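Können Roboter inzwischen gemischte Kisten ausräumen oder ist das noch Zukunftsmusik?

Kategorie: Automatisierung & Robotik > Haushalt und Werkstatt

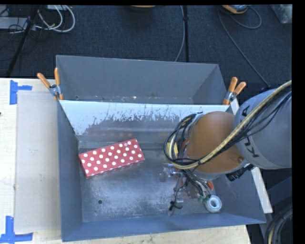 Mehrangiz Kermani: Bevor hier alle losschreiben, sag bitte dazu, ob du immer dieselben Teile hast oder jeden Tag andere. Davon hängt so ziemlich alles ab, auch der Preis.

Forough Taheri
Gut, dann gleich vorweg: jeden Tag andere! Ich betreibe einen kleinen Versand für Bastelbedarf und Restposten, und bei uns kommt die Ware in Kisten, in denen alles durcheinanderliegt. Schachteln, Rollen, Beutel, Kleinkram in Folie. Jemand muss das herausnehmen, anschauen und in die richtigen Fächer legen. An guten Tagen sind das 200 Teile, und meistens bin ich dieser Jemand.

Seit Jahren verfolge ich mit echter Begeisterung, was Greifroboter so können, und ich finde es großartig, wie weit das gekommen ist. Ein Arm, der in eine Metallkiste hineinlangt, in der eine gepunktete Schachtel neben einer weißen Rolle liegt, das ist ja im Grunde genau meine Arbeit! Nun frage ich mich, ob man so etwas als kleiner Betrieb schon sinnvoll einsetzen kann oder ob ich noch ein paar Jahre warten sollte. Und (Zusatzfrage, bitte nicht lachen): Wenn die Maschine eine Kiste ausräumen kann, warum dann nicht auch meine Spülmaschine zu Hause?

Platz hätte ich, eine Ecke von 2 mal 2 Metern neben dem Packtisch. Programmieren kann ich ein bisschen, Mechanik weniger.

Mehrangiz Kermani
Danke für die Ergänzung, das hilft. Ich arbeite bei Clotport in der Instandhaltung und habe dort zwei Greifzellen mit aufgebaut, deshalb etwas ausführlicher.

Kurz gesagt: Ja, es geht, und es macht wirklich Freude zuzusehen. Aber du musst dir ansehen, was in deinen Kisten liegt. Eine Schachtel mit glatter Oberseite ist für einen Sauggreifer ein Traum. Ansetzen, Unterdruck, hoch, fertig. Bei einer Rolle mit offener Mitte wird es schon spannender: liegt sie flach, trifft der Sauger womöglich genau ins Loch, dann nimmt man besser Finger. Und dann kommt meine Lieblingskategorie, durchsichtige und glänzende Sachen. Viele Tiefenkameras sehen durch Klarsichtfolie einfach hindurch oder bekommen vom Metallboden so viele Reflexe zurück, dass die Software an der falschen Stelle greift. Wir haben bei uns wochenlang an der Beleuchtung geschraubt und am Ende eine matte Matte in die Kiste gelegt. Das hat mehr gebracht als das letzte Softwareupdate.

Ein paar Erfahrungswerte aus unserer Zelle, damit du ein Gefühl bekommst. Im Juni haben wir einen Testlauf mit gemischter Ware gemacht, so bunt wie möglich. Die Anlage schaffte 126 Teile in der Stunde, und 82 Prozent der Griffe saßen beim ersten Versuch. Klingt erst mal mager, aber beim zweiten oder dritten Versuch klappt das meiste dann doch, und die Maschine probiert eben geduldig weiter. Was übrig bleibt, liegt fast immer in der Ecke, dicht an der Wand, wo der Greifer nicht sauber hinkommt. Schräge Kistenwände helfen da etwas, weil kleine Sachen eher zur Mitte rutschen.

Unterschätze auch das Drumherum nicht:
Kabel am Handgelenk. Die müssen jede Drehung mitmachen, ohne irgendwo einzuhaken. Genug Schlaufe lassen, aber nicht so viel, dass sie in die Kiste hängt.
Kiste festmachen. Rutscht sie ein kleines Stück, stimmt die ganze Kalibrierung nicht mehr. Für Versuche tun es Federklemmen und Klebeband, im Dauerbetrieb nimmst du Anschläge.
Schutzbereich. Ein Industriearm braucht eine Risikobeurteilung und je nach Ergebnis Zaun oder Scanner. Damit wird es in deiner Ecke eng! Ein kleiner kollaborativer Arm wäre dort eher etwas, der ist allerdings langsamer, und die Beurteilung brauchst du trotzdem.

Bei deiner Menge würde ich klein anfangen. Nimm nur die Schachteln, lass den Rest vorerst bei dir. Wenn das läuft, kommt die nächste Sorte dazu. So haben wir es auch gemacht, und jede neue Warengruppe war ein kleines Fest in der Halle.

Zur Spülmaschine: Ich lache überhaupt nicht, die Frage stelle ich mir jeden Abend. Deine Kiste hat feste Maße, steht immer am selben Platz und ist von oben offen. In der Spülmaschine greift man von vorn hinein, zwischen Drahtkörbe, an nasse Gläser, und alles muss danach heil in einen Schrank mit Tür. In Laboren klappen einzelne Schritte davon schon erstaunlich gut. Kaufen würde ich mir das heute noch nicht.

Wevent
Lohnt sich nicht. 200 Teile am Tag räumt ein Mensch vor dem Mittagessen weg. Hol dir lieber ein Förderband und ein vernünftiges Regal.

Sjöberg
Möchte Wevent ein wenig widersprechen, obwohl die Rechnung rein vom Geld her wohl stimmt. Bei mir in der Werkstatt steht ein gebrauchter Arm, der nichts weiter macht, als Drehteile aus einer Schütte zu nehmen und auf ein Tablett zu legen. Angeschafft habe ich ihn aus reiner Neugier, und inzwischen möchte ich ihn nicht mehr hergeben! Ich lasse ihn laufen, während ich fräse, und es stört mich kein bisschen, dass er dafür dreimal so lange braucht wie ich.

Falls du so etwas in der Richtung suchst, achte bei Gebrauchtgeräten darauf, dass Steuerung und Bedienpanel dabei sind und zusammenpassen. Einen Arm ohne passende Steuerung bekommst du oft fast geschenkt, und dann stehst du da. Greiferfinger kannst du dir drucken, weiche Spitzen aus Silikon drauf, damit kommt man bei Kleinkram überraschend weit. Ich habe bestimmt ein Dutzend Varianten durch, und die hässlichste hält am besten.

Forough Taheri
Tausend Dank euch allen! Ich sortiere die nächste Lieferung mal nach Schachteln und allem anderen und schaue, wie groß der Anteil überhaupt ist. Die matte Matte probiere ich auch gleich aus, erst mal nur mit Kamera und ohne Arm. @Sjöberg: Hast du die Druckdatei für die hässliche Variante noch?

Sjöberg
Klar, schicke ich dir per Nachricht. Mit 3 Wandlinien drucken, sonst bricht sie am Schraubloch.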